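Leave the Table Messy

I have an opinion about small tables, and I've been bugging everybody at home with it since July: let the clutter stay. Every tidying column I read wants a bare surface with one lamp on it, maybe a sprig of something. Who lives like that?

My own table came from Ernby, it cost me $204 (delivery included!), and I use all of it. Cords, chargers, pens, whatever fell out of my pockets. I did try the tray method for nine days. I lost my keys twice and hated the tray.

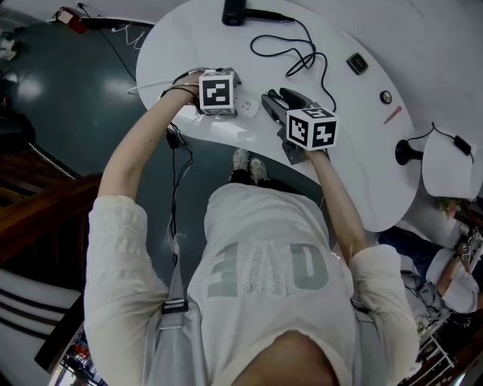

White oval table, lamp at one end, cords everywhere.

So put the lamp where you need light and let the cords loop. You can wipe around them on the weekend, or the one after.

Radu Bogdan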